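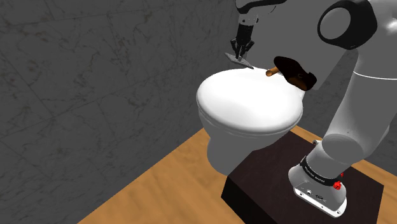

Metorley bathroom tasks – teleoperation gallery

Raed Boutros and Benoît Carré built this set in June to test how well a single arm can be taught household jobs in simulation. An operator drives the arm by remote control, and the joint positions and gripper commands are saved at every step. We kept 335 demonstrations. The other 192 were thrown out, mostly for long pauses or for contact with the wall.

The room is the one we call Drullville: dark veined tile, wood floor, one toilet. The arm stands on a fixed dark platform beside it and has to reach over to the back of the lid. We left the lid closed in every run.

Controls
Raed used a hand controller with the wrist locked for the first runs. Benoît preferred to leave the wrist free, and the later runs follow his setup. It takes longer to learn – plan on an afternoon – but the approach to a thin object is smoother.

Working behind the lid
Most of the difficulty is in this area. The gripper comes down from above, close to the large grey block behind the lid, and there is little room to correct sideways. Operators were told to stop, back up and try again if they lost sight of the fingertips.

Replay
Each saved run can be played back in the Ferrand viewer at normal or half speed. The longest has 3,555 steps. Runs with more than 9 corrections are tagged "rough" and kept in a separate folder.

The next set will use the Prarnent kitchen, with the same arm and the same controls.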